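Subject: Re: Soft shoulder on the haul road, south end
From: Martim Vieira
Date: Oct 11, 2026

On the south end of the Farkgate road, the site manager wrote:

> We graded the last stretch before the scale house in spring and put down
> the Botex binder at the rate on the sheet. The middle of the road is
> holding fine. The outside edge on the low side is going soft and the
> trucks are pushing it out into the ditch. We have had a wet few weeks.
> Should we put on a second coat of binder before winter, or is this
> something else? The soft part is 170 feet long, give or take, and it is
> always the same side. The supplier says a second coat would fix it.

I would hold off on the second coat. If the center is holding and only the low edge is moving, the binder is probably doing what it should and the trouble is water sitting under the shoulder. A top coat slows down what comes in from above. It does very little for water coming in from the side, and it can keep a wet base from drying out.

We had close to the same thing on the Plikstead access road two years ago. Ours was 159 feet of shoulder, also on the low side, also fine in dry weather. We coated it twice and lost it both times. When we finally dug a test hole at the edge, the gravel was clean for the first few inches and then it was mud. The ditch had silted up until the bottom was nearly level with the base course, so every rain backed up under the road.
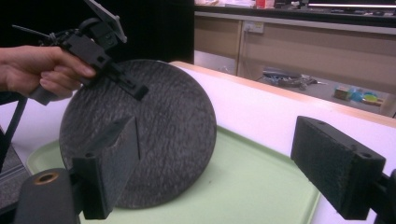 What worked for us was dull and took most of a week. We cleaned the ditch first and let it drain for several days before touching the road. Then we cut out the soft edge, a strip a little wider than a loader bucket, and went down until we hit firm ground. We put fabric in the bottom, brought in crushed rock in two lifts, and rolled each one. The binder went on last, one coat only, after the surface had been dry for two days.

The total was 26 loads of rock, counting a few that went to a low spot by the gate. I can't give you a useful price because we hauled from our own pit.

A few things to check before you spend anything:

Walk the ditch right after a rain and see if the water is moving. If it is standing, start there.

Look at the culvert, if you have one downstream of the soft part. Ours was half full and you could not tell from the road.

Dig a hole at the edge and another in the wheel path. If both are wet, you have a bigger job than a shoulder and I would get somebody out to look at it.

Check your crown. The grader operator may have left a small berm on the low side, and that holds water against the edge. We had one for 20 feet or so near the turnout and had to blade it off.

On the supplier's advice, I don't think they are wrong about the product. We still use Botex on the upper road and it has cut our watering down to the hot part of the summer. But they sell binder, and they have not seen your ditch. We also tried Lobo on one short section. It went down easier with our old spray bar, though I could not see much difference after the first winter.

If you can't get to the digging before the ground freezes, I would clean the ditch anyway and keep the trucks off that edge – cones or a few barrels will do it. The center will carry them if they slow down. Then dig it out in spring when the ground firms up.

Let me know what the test holes show. I have the cross section we drew for Plikstead on paper somewhere and can scan it if you want it.

Martim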